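The Hands Upstairs

I spent a good part of August learning to pick up a calculator.

I've been picking up calculators since grade school, so this took some adjusting to. But the hands I was using weren't mine. They were a pair of plastic grippers, put together on a workbench at Prekby, the shared workshop I've belonged to for long enough that my coffee mug has lost its handle there. You hold one in each fist, squeeze, and a pair of stubby fingers closes on whatever is in front of you. A camera on each one watches it happen. Later, if all goes well, a robot arm gets to learn from your squeezing.

The arm in question is a small one, and it lives in the spare bedroom of Tanveer Zaidi, who talked me into all this. Tanveer fixes pinball machines for a living and has wanted a robot since he was a kid. He bought the arm used, got it moving over one long winter, and then ran into the problem everybody runs into, which is that an arm that can move doesn't know what to do. You can write out every motion by hand (he tried, and got it to knock over the same cup in the same place with tremendous accuracy). Or you can show it, over and over, with tools shaped like its own hand.

"I don't have the patience to program it," he told me. "I do have the patience to play with it."

So we built the showing tools. We called the project Votcombe, after the street he lives on, and we budgeted two weekends for it. Please feel free to laugh.

Printing and more printing

The bodies came off the big printer at Prekby, a Grolex that has been rebuilt so many times I doubt it has an original bolt in it. Each body took 10 hours when the print behaved. It behaved maybe half the time! I'd come in at six in the morning with my keys in my teeth, hoping for a gripper, and find a bird's nest.

The shape isn't complicated. You want something you can hang on to for a while, a slide for the fingers to run along, and a place to mount the camera so it sees past the fingertips. We went through a lot of handles. The early ones were too fat for me and fine for Tanveer, who has hands like oven mitts, and the later ones were fine for me and gave him a cramp. The version we settled on annoys us both equally.

The slide was where I learned the most. Our first try was plastic running on plastic, and it had a gritty little hitch halfway through the squeeze. A human hand just powers through a hitch like that and forgets it. The recording doesn't forget it, though, and when Tanveer played the first batch back, you could see the same tiny stutter in the numbers every single time. I sanded, I greased, I said some things. Then we redrew the whole channel with more clearance and put in a pair of metal rods out of a dead inkjet, and the hitch went away overnight.

Assefa, the little hardware place on the corner, sold us the screws. I think they believe we're building a boat.

Then came the cubes. Each gripper wears one, a block with black-and-white patterns on its faces, and the patterns are how the software works out where the tool is and which way it's pointed. You'd think a cube would be the easy part. We printed the patterns on regular paper and glued them on, and the glue made ripples, and ripples make the software think your hand is somewhere it isn't. Sticker paper fixed that. Getting the stickers square at the edges took me an entire evening and a pair of tweezers, and I'm prouder of that evening than I probably should be.

Table time

By the time both tools worked we'd spent 30 days on our two-weekend project. We set up on the orange-brown table on the upper level, up by the curved wall, where you can look down on people working at the white desks and feel superior for as long as your cables hold out.

We picked the calculator because it's flat. Flat things are mean. A mug gives you a handle and a soft toy gives you pretty much anything, but a calculator lying on a table offers you a thin little edge and dares you to get a finger under it. The trick I landed on was to let the right gripper take hold of the right edge while the left one comes in near the lower corner to steady things. That's how I do it with my own hands too, as I found out by watching myself do it at my kitchen table for a while like a crazy person. 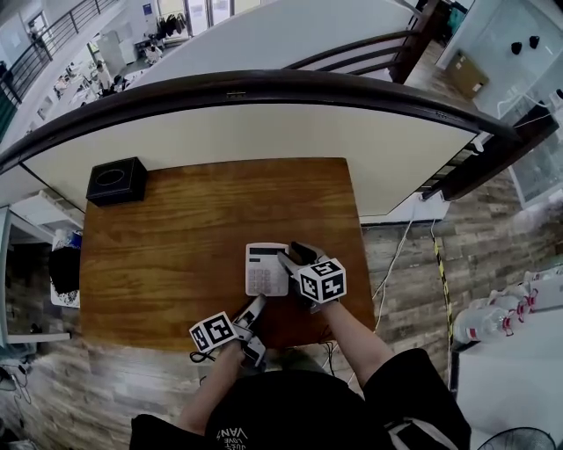 What it feels like

It feels like eating soup in ski gloves. The squeeze comes through fine, but you lose all the small news your fingertips usually send you: whether something is about to slip, whether it's tipping, whether you've got hold of the thing or just the thing's corner. You end up using your eyes for all of it. I noticed I was holding my breath. I noticed my shoulders up by my ears. After 20 tries I had to go downstairs and walk around.

You also get slow, and slow turned out to be a problem. Tanveer was playing my recordings back and he stopped one and said, very kindly, "You're apologizing to it." He was right. I'd creep up on the calculator, stop, think, creep some more. If you teach an arm with recordings like that, it learns to creep and stop and think, only without the thinking. So I had to practice until I could reach over and take the thing like a normal person with a bill to add up.

He had the opposite trouble. He grabs. He's spent his life reaching into pinball machines before something snaps shut on him, and his recordings look like a cat going after a fly. We decided to keep both kinds, on the theory that the arm would land somewhere in the middle. I'm not sure this is sound theory, and a few people online have told me at length that it's not.

Cables were the other misery. Everything on these tools that isn't plastic is a wire, and every wire wants to be under your elbow. I tried clipping the cords up. I tried running them off the side of the table, which is better, except then they have a chance to pull on the tool when you turn your wrist. The best answer is probably a battery and a small computer in a backpack. Tanveer is already shopping for the backpack, which tells you something about how he plans a project.

The pink stuff

My favorite part of the whole build is the grip pads, and they were an accident of sorts. Our first fingertips were bare plastic, and bare plastic on the edge of a calculator is like a wet bar of soap. We tried hockey tape (leaves gunk). We tried a cut-up mouse pad (too squashy, and it shed). Then I poured a batch of rubber into a mold I'd made for something else, with a grid of little rounded squares in it, and it came out this slightly embarrassing pink that I'd never have picked on purpose.

It grips like crazy. The little squares give just enough to wrap around an edge, and the gaps between them seem to help when the thing you're grabbing isn't quite lined up. I've since poured more of it, and I could have tinted the new batch any color I liked. I left it pink. Tanveer says it looks like the roof of a dog's mouth.

One side benefit is that the camera on the tool sees the pads really well. When I go through footage I can tell at a glance which way a finger is angled, even when the rest of the view is mostly ceiling.

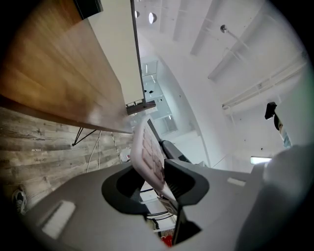

The view from the gripper's own camera, with the pink pads on the white finger.

I got a little hooked on that footage, I'll admit. The lens is so wide that the room bends around you. I've been coming to this workshop for years and I'd never once looked at the underside of a counter there, with the skinny V of a hairpin leg coming down and the gray planks behind it. The camera doesn't know what's important. It gives a ceiling light the same attention as a calculator, and the software has to sort out which of those things the squeezing was about. I found that oddly touching around the third hour of going through clips.

So, does it work?

Sort of! We took the recordings back to the spare bedroom, and Tanveer's old desktop chewed on them for roughly two nights with the window open. Then we put a calculator in front of the arm.

On the first go it reached out, very smoothly, and closed its fingers on the air next to the calculator. On the second it pushed the thing off the desk. Then it got it. It came in low, took the edge, lifted, and held it there, wobbling a bit, with the two of us standing in our socks yelling loud enough that his neighbor texted.

It doesn't get it every time. It's bad when the desk lamp is on and worse when the calculator is turned sideways, and it has no idea at all what to do with a TV remote, which I'd have thought was practically a cousin. We need more recordings in more places, with more clutter and different light. That means more table time for me, and I've started bringing a cushion.

If you're thinking of trying it, my advice is mostly about the boring parts. Get the slide smooth before you record anything. Glue nothing you can stick. Make the handle small, then make it smaller. Have two people do the demonstrating, and have them argue about it. And pick a first object you don't mind seeing on the floor.

Tanveer wants to do zippers next. I've told him we're doing spoons.

Related stories
The Pinball Doctor Makes House Calls
What to Pour in a Mold When You've Run Out of Ideas
Sharing a Printer Without Losing Your Friends
Six Good Uses for a Dead Inkjet
My Garage Door Has Opinions: A Home Automation Diary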